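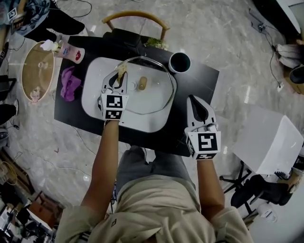
## 工单 2205:玻璃盘在托盘里打转,面包站不住

- **提交人:** Maëlle Morin
- **处理人:** Hjalti Norðdahl
- **地点:** Undport,大理石纹地面那间,黑色长方桌
- **涉及物品:** 白色圆角托盘(Cekance)、银边圆形玻璃盘(Ogbonna)、面包、紫色的布
- **提交日期:** 2023年4月9日
- **优先级:** 提交人填“紧急”,处理人改为“普通”,提交人又改回“紧急”,系统最后存成了“普通”
- **状态:** 已解决(附带一项未解决)

### 问题描述(提交人原文)

每次往盘子里放东西,盘子就在托盘里转一点。转得不多,但它转了,我放第二样的时候就得重新找位置。面包切成圆柱形的小段,要竖着摆,盘子一转它就倒,倒了还会滚,滚到盘沿停下,像是专门停在那里等人去捡。

还有,桌面是黑的,掉一粒屑全世界都看得见。这一条我知道不归你们管,先写上。

期望结果:盘子不动,面包站着。

实际结果:盘子动,面包躺着。

### 处理人首次回复

收到。请先确认以下几点:

1. 托盘是否放平。
2. 盘底是否干净。
3. 面包是否切平。
4. 是否尝试过把盘子拿出来再放回去。

第四条是模板自带的,我删不掉。

### 提交人回复

1. 放平了。至少我看着是平的。
2. 洗过。
3. 面包是 Skorport 送来的那种细长的,我自己切,一头平,另一头看心情。
4. 拿出来再放回去了。它在新的位置上继续转。

### 排查记录

**第一步:桌子**

先怀疑桌子,因为桌子最大,怀疑起来最省事。水平尺放在黑色桌面上,横着竖着都测了,气泡居中。把一颗豌豆放在桌子中间,豌豆没有离开的意思。桌子排除。

顺手把桌腿也拧了一遍,有一颗螺丝松了四分之一圈,拧紧,对盘子没有任何影响,但我心里舒服多了。

**第二步:托盘**

空托盘放在桌上,推一下,不晃。翻过来看,底面平整,没有鼓包。翻回来,水平尺放进去,气泡偏了一丝。换个方向,还是偏,偏的方向跟着托盘走。

结论:托盘内底中间略高,向四边缓缓低下去。幅度很小,肉眼看不出,手摸能摸出来。如果你用它装一堆橘子,一辈子都不会发现。它唯一会暴露的场合,就是有人在上面放一只圆盘子,再在盘子上竖一段面包。

**第三步:盘子**

玻璃盘直径 238 毫米,底下有一圈圈足。圈足本身是平的,放在桌面上很老实。放进托盘,圈足里面那块空当正好罩着托盘的高处,有时罩得住,有时蹭着,蹭着的时候盘子就等于搁在一个小轴上。轻轻碰一下盘沿,它便转起来,转得相当优雅。

两件东西分开都没有毛病,合在一起就是一个转盘。Maëlle 说如果当初想买转盘,她会去买转盘。记录在案。

**第四步:面包**

把面包单独放在桌面上竖着,站得住。放进盘子里,盘子单独放在桌上,也站得住。盘子进托盘,面包还能站,前提是大家都别碰盘子。

之后用手指轻推盘沿做重复测试,一共推了 40 多次。面包倒下的情况集中在两种:

- 斜切的那一头朝下。这种倒了活该。
- 平的一头朝下,但盘子正好蹭在托盘高处,连转带晃。这种是真故障。

切口重新修平以后,第一种消失。第二种照旧。

测试用的面包事后由处理人吃掉,没有计入损耗。

**第五步:布**

提交人提议把紫色的布垫在盘子底下。试了,有效果,盘子不转了,改成歪着。原因是布没有铺平。铺平以后盘子又好一些,可是布太大,四周在托盘里堆起来,看上去像盘子刚起床。

提议剪小。提交人表示这块布谁剪跟谁急。布退出测试,回到托盘左边,恢复皱成一团的状态。处理人曾建议叠好,提交人回复:“叠好就不像在用了。”

**第六步:湿厨房纸**

两层厨房纸蘸水拧干,垫在圈足底下。盘子不转,不歪,推得重一点也只是挪一下。缺点是干得快,15 分钟后边上开始翘,盘子又有了自己的想法。适合摆一轮,不适合摆一下午。

**第七步:硅胶圈**

从旧密封罐上拆了一个硅胶圈,比圈足略小,放在托盘里,盘子坐上去。圈的厚度刚好把盘底抬离那块高处。推盘沿,不转。端起托盘走一圈再放下,不转。再推,手指先累了。

面包全程站立。

### 解决办法

给以后遇到同样情况的人,按顺序做:

1. 取出玻璃盘,擦干盘底和托盘内底。
2. 把硅胶圈放在托盘里,位置就是你想让盘子待的位置。
3. 盘子放上去,轻压一下盘沿两侧,听不到“咯”的一声就算好。
4. 面包修平切口,平的一头朝下。
5. 拿夹取的东西时从上方下去,别搭着盘沿借力。

硅胶圈用完洗干净,放回密封罐旁边的抽屉。别放进水槽,水槽那个滤网已经吞过一个。

### 桌面其他物品(提交人后补)

**Maëlle:** 既然来了,顺便看看桌子上别的东西摆得合不合适?我总觉得左上角那个瓶子碍事。

**Hjalti:** 你是说白粉相间、印着红嘴唇、顶上一朵花一样的泵头那个?离托盘还有距离,碰不着。它唯一的问题是太显眼,每个路过的人都想按一下。按了以后手上有东西,再去拿面包。建议按完洗手再说。

**Maëlle:** 白色杯子呢?

**Hjalti:** 在托盘右上那个角附近。如果杯子里有喝的,往外挪一拳。端托盘的时候,那个角先动。

**Maëlle:** 绿植?

**Hjalti:** 绿植在对面桌边,没惹任何人,别动它。

**Maëlle:** 靠在地上的那个大圆盘要不要拿上来用?它看着很结实,浅木色的边,摆面包多好看。

**Hjalti:** 好看,可是编得像竹篾藤条那样的底,面包竖上去更站不住。你要是打算开第二张工单,我可以现在就把编号给你留着。另外它立在桌子左边的地上,走路绕开一点。地上那几根黑色的细线也一样,端着东西的时候看脚下。

**Maëlle:** 它下面那块地方印了一个小人。

**Hjalti:** 与本工单无关。

**Maëlle:** 我就是告诉你一声。

### 未解决项

盘子上面包左边有一小坨白色的东西。提交人说不是她放的,处理人说他来之前就有。双方都没有尝。

可能的来源讨论过几种:

- 奶酪。Maëlle 认为颜色对,位置不对。
- 面团。那天没有人揉面。
- 从泵瓶里出来的。距离太远,除非有人按得非常有信心。

擦掉以后没有再出现。按流程应填写“无法复现”,已填。

### 回访

隔了几天去看,硅胶圈还在托盘里,盘子还在圈上,没有人把它们拆开单独赏玩。面包切得比原来平,提交人换了一把锯齿刀,说早该换了。她现在开始竖着摆胡萝卜段,目前没有投诉。

Cekance 那边发过一封邮件,问内底中间高一点算不算正常。对方回信很快,感谢我们的关注,并询问是否有兴趣购买同系列的大号。没有兴趣。

黑色桌面显屑的问题,转给负责采购的同事,附言写的是“请考虑浅色桌布”。Maëlle 在附言后面加了一句“紫色的不行”。

工单关闭。评分一栏提交人给了四颗星,备注:“解决了,但是测试吃掉的面包有点多。”

处理人对该评分没有异议。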